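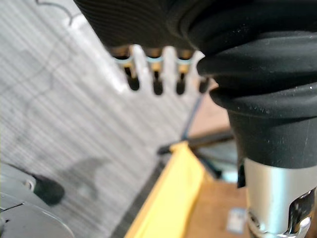

How to Start a Ride List at Your Church

If your congregation is anything like ours, there are people who would be in the pews every week if only they had a way to get there. Some have stopped driving at night, some never drove at all, and some have a car that starts when it feels like it. A ride list is a simple thing to set up, and I would love to see every small church have one. Ours began with a sheet of paper on the coffee table and a pen that kept wandering off.

Step 1: Ask who needs a ride

Put a short notice in the bulletin and leave it there for a whole month. People who need help are often the slowest to ask for it, and they may read the notice two or three times before they call. Keep the wording friendly and plain. Ours says, "Would you like a ride to church? Call Thilini and she'll find you one." That's the whole thing!

Then pick up the phone and call the folks you've been missing. A bulletin only reaches people who are already in the building (it took us an embarrassingly long time to think of this), so a few calls to people at home will do more than any notice.

Step 2: Find your drivers

Ask people in person, one at a time, over coffee if you can. A general plea from the front tends to float over everyone's heads. When I asked Fadi Boutros whether he'd mind stopping on Povgate Road, he told me he'd been driving right past that corner for years with an empty back seat.

Before anyone goes on the list, look at their license and proof of insurance, and call your church's own insurance agent to ask what they want from volunteer drivers. Do this early. If your church already has a policy on background checks, follow it for drivers too, even the ones you've known forever.
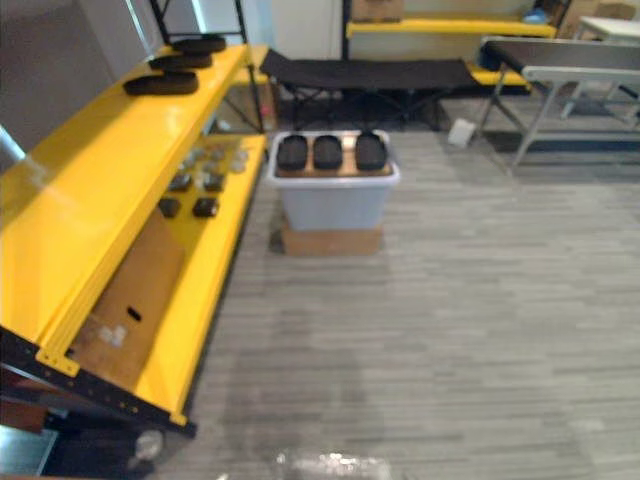
How many drivers do we need to begin?

Two is enough for a small church, as long as they can trade weeks and one can step in when the other is sick or out of town.

Step 3: Match people by street

Get out a paper map and a pencil and mark where everyone lives. I know there are programs for this, but with a map on the table you can see right away that Mr. Akl and the Haques are on the same side of the creek. Try to keep each driver to 2 stops. Three stops sounds fine until someone can't find their other shoe, and then the whole car walks in during the second hymn.

Write down for each rider:

Name, address, and phone number
Which door they use
Whether they bring a walker or a folding wheelchair
Whether a high step into a truck or van is a problem
Someone to call if they don't answer the door

Keep that sheet private. Each driver gets only the page for their own riders, and the full copy stays in the church office.

Step 4: Make the call the night before

We call at 7 in the evening. Issa Abu Hammour does ours, and I'd guess half our riders would sign up for the phone call alone - he does like to visit. Confirm the pickup time, mention the weather if it's going to be bad, and give the driver's name so nobody is surprised by a strange car in the driveway.

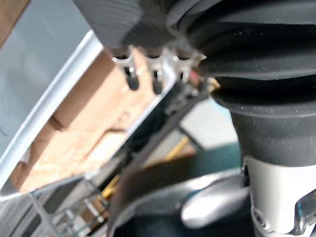
Black rubber bellows and a row of small silver terminals.

Step 5: Sort out the gas money

Talk about gas before it gets awkward. We set aside 50 dollars a month, and drivers can turn in a receipt if they want to. Most don't, but it's nice for them to know they can. Riders sometimes try to pay, and we ask them to put it in the regular offering instead.

Step 6: Plan for winter

By November, decide who makes the call when the roads are icy and what time that call goes out. Ask your drivers what they're comfortable with and take them at their word. If the rides are off, phone every rider, and offer to drop off a bulletin later in the week.

Go over the whole list again in the spring. Phone numbers change, people move in with their daughters, and new drivers turn up who weren't there in the fall.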